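Chapter 5

Teaching by Showing: Demonstration by Hand and at a Distance

Shares 9 Comments 2

Learning aims

By the end of this chapter the reader should be able to explain the difference between guiding a robot by hand and driving it remotely; to plan a short series of demonstrations for a household task; to judge whether a recorded demonstration is fit to keep; and to write task notes that another operator can follow without help.

5.1 Introduction

The earlier chapters treated the robot as a machine that is given its instructions in advance. The programmer measured the workspace, chose the positions through which the arm should pass, and wrote these down in an order that did not change. That method remains sound wherever the parts are always the same and always arrive in the same place. It serves poorly in a kitchen. Lids are put down in different spots, food is soft and uneven, and a plate may be moved a hand's width between one attempt and the next. To write a rule for every such case would take longer than the work is worth.

An older and simpler idea is to show the robot what is wanted. A person carries out the task through the robot's own arms while the joint positions, the gripper openings and the camera views are recorded together. A learning method is then applied to the recordings, so that the robot may produce suitable movements of its own when it next meets a similar arrangement. The person who gives the demonstration is called the operator throughout this book. The operator need not be a programmer, and in many of the projects discussed here the best operators had never written a line of code.

There are two common ways of giving a demonstration. In the first, known as hand guiding, the operator takes hold of the arm and moves it directly. In the second, known as remote control or teleoperation, the operator moves a separate device and the robot follows. Both are treated in full below. Students are advised to read sections 5.2 and 5.3 before attempting the practical work, even where they have already used one of the methods elsewhere.

The running case in this chapter is taken from the Grernwood kitchen study, directed by Indira Kaimal. The task is the serving of steamed buns. Two arms share the work: the left takes charge of the lid of the steamer, while the right moves the buns from the basket to a plate. The task was chosen for its ordinary difficulties. A bun gives way under pressure, the lid must be put down where it will not be struck, and the arms must keep clear of one another over a small area of table.
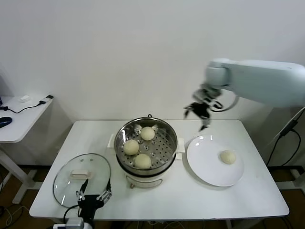 Sharing a task between two arms raises a question of order that does not arise with one. The operator must decide whether the arms are to move together or in turn, and must hold to that decision from one recording to the next. In the early Grernwood sessions the operators, Sidra Hayat and Hina Orakzai, were left free to choose. Hayat kept the left gripper closed on the lid until the right arm had begun its work. Orakzai released the lid at once and drew the left arm back. Either habit would have served. Mixed together in one set of recordings they did harm, for the trained robot would sometimes begin to let go of the lid and then close on it again, and in a few trials it did nothing further.

The remedy was a written task note, agreed before recording and kept beside the operator. The note stated which arm moved first, where each object was to be put down, and at what point the demonstration was to be regarded as finished. A specimen note is given in section 5.6.

5.2 Hand guiding

In hand guiding the motors are set so that they support the weight of the arm but offer little resistance to the person moving it. The operator feels directly when the gripper meets an object, and beginners usually learn the method within a single session. It is well suited to tasks in which one arm works at a time.

Its limits are equally plain. The operator's own hands and sleeves are likely to enter the camera view, and they will be absent when the robot later works alone. It is also tiring. To guide two arms at once a person must stand between them — often in the very place from which the task ought to be seen. Where hand guiding is used for two arms, a second operator is normally required, and the two must practise together before any recording is kept.

5.3 Remote control

In remote control the operator holds a pair of handles, or a pair of smaller arms of the same shape as the robot's, and the robot copies the movement. The Grernwood study used the Vellia handset for its first recordings and changed in September to the Paracha leader arms, which the operators found easier on the wrist. The workspace stays clear of people, and one operator can manage both arms.

What is lost is touch. An operator who cannot feel the bun must judge the grip by eye, and the usual fault is to close the gripper too far. Rafia Jadoon, who trained the operators, asked each of them to spend the first part of every session lifting soft objects only, with no recording made. She also asked them to work more slowly than seemed natural. A hurried demonstration teaches hurried movement, and the pauses in which the operator looks and corrects the aim should be smooth and short, but they should not be removed.

5.4 What makes a demonstration worth keeping

A recording in which the task was completed is not always a good one. The operator may have knocked the lid and recovered, or taken a bun by its edge and been fortunate. Shazia Ghauri, who reviewed the Grernwood recordings, marked each with one of five grades and kept only the upper 2 for the first round of training. Recordings that showed a clear mistake followed by a calm correction were stored separately and brought in later, for reasons considered in Chapter 9.

Before reading further, students should choose a household task that requires both hands and write out its steps as they would for a person who has never seen it done. The notes should be kept, as they will be revised at the end of section 5.6.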